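Piltano Cord-and-Handle

Two-armed teleoperation recordings of a robot tying a cord to the handle of a very small suitcase. Maintained by the Piltano group at Inley.

Read this first

If you came for the folding data, it lives in a separate repository and is much better behaved. The present set is knots. Knots are hard for people with two hands and years of practice, and we gave the job to people wearing somebody else's hands at arm's length. Plan accordingly.

What's in it

Episodes: 568
Task: pass a cord around a suitcase handle, form a loop, tie it, let go
Control: both arms and both hands driven by one operator at the same time
Views: one fixed view of the table, one at the left wrist, one at the right wrist
Extra streams: joint positions, commanded positions, finger positions, operator foot pedal
Length: episodes are stopped at 100 seconds whether or not the operator is having a good day
Labels: success, partial, fail, plus a free-text note

There are no force readings. We had them, we didn't trust them, and a column full of numbers we don't trust would have ended up in someone's loss function by Tuesday.

How the recordings were made

The operator stands to one side of the robot, wears tracked gloves and watches the three views on a screen. The pedal starts an episode and ends it. Arm motion is scaled one to one. Finger motion is also supposed to be one to one, and for the first four fingers it nearly is. The thumb has its own opinions and we have stopped arguing with it.

Every operator did 40 practice ties before anything was saved. By then most people had given up tying the knot they use on their shoes and settled on something slower and uglier that the hands could manage. As a result the set contains several knots. We asked for an overhand knot. Look in the variant field before you assume you got one.

The cord was put back by hand between episodes. We tried having the operator reset it through the robot, which doubled the session time and produced a great deal of footage of a robot untying things, badly. It's in the folder called resets, for anyone who wants it.

Labels

success: a knot exists, it is attached to the handle, and both hands have let go
partial: there is a wrap or a loop but no knot, or the knot is in the cord and has nothing to do with the handle
fail: everything else

Two people labeled each episode separately, and they agreed on 85 percent of them. Nearly all the arguments were over partial, and quite a few were over whether a tangle that holds is a knot. Our ruling is that it isn't, unless it was meant. Intent was judged from the notes field, so operators who wrote "yes, on purpose" may have done slightly better than they deserved.

Known problems

The wrist views are full of fingers. When a hand closes on the cord you will often see a lot of dark glove and very little cord. Models trained on one wrist view alone did poorly for us. Both wrists together were fine, and both plus the fixed view were better.

The gloves are fuzzy and they shed. If your segmentation model treats fibers along the fingertips as cord, it has company.

Clock drift between the left wrist stream and the rest reaches a few frames in the longer episodes. The script align_streams fixes it. Run it once. Running it twice shifts everything the other way, and yes, we will add a check.

Pauses are left in. Operators stop, stare at the screen and think. We tried trimming these and found that policies trained on the trimmed version moved with tremendous confidence and dropped the cord.

The pedal signal is noisy in the Lu folder. Lu is the older of our two control stations and its pedal bounces. Use the first press and ignore the next half second.

Suggested splits

Split by session, please. Episodes from one session share a cord, an operator and a mood, and a random split will flatter you. The file splits_by_session has ours. If you report numbers on a different split, say so in the paper, ideally somewhere other than the appendix.

Sample views
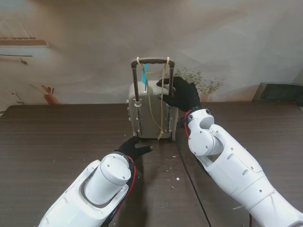
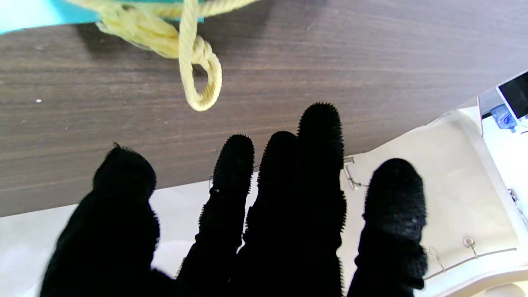
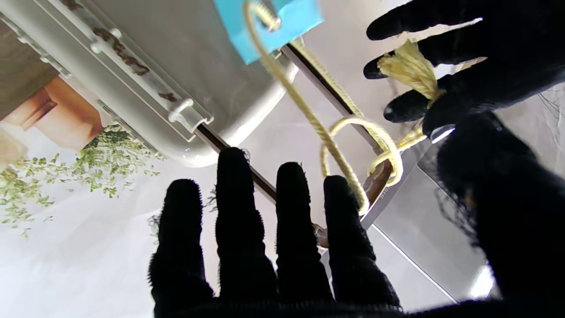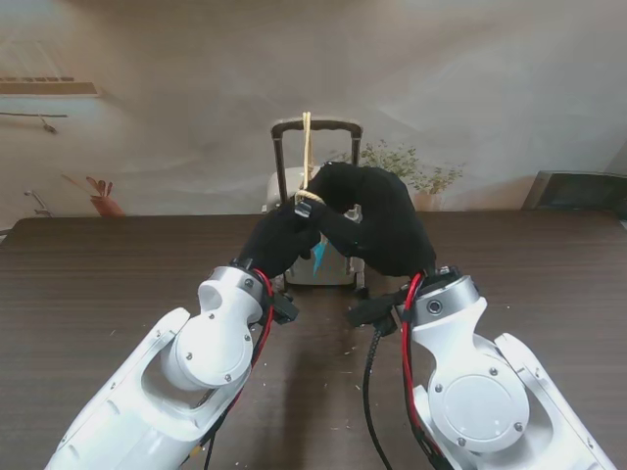
All four come from the suitcase setup.

Prerham, November

Notes on the views. The first and last are from the fixed view. In the first, the right hand has hold of the case near the handle rod while the left stays open near the base. In the last, both hands are on the cord in front of the case. The middle two are wrist views, and the second of those has the moment that causes most of our partials: a round loop in the cord, a frayed end pinched in the other hand, and a rod to get around. Episodes that stall usually stall near there, with the operator trying to work out which finger is in front of what.

Changes since the previous release

Added the variant field. Removed a duplicate session that had been uploaded under two names, one of them misspelled. Left finger joints are now in the same order as the right ones, so any workaround you wrote for that should be deleted before it starts helping. The notes field has been cleaned of swearing, apart from one entry we couldn't agree on.

Use

Free for research and teaching. For anything commercial, write to the Piltano mailbox at Inley first. Bug reports go in the tracker with the session name and episode number. Reports that say only "the knots are bad" will be closed as known.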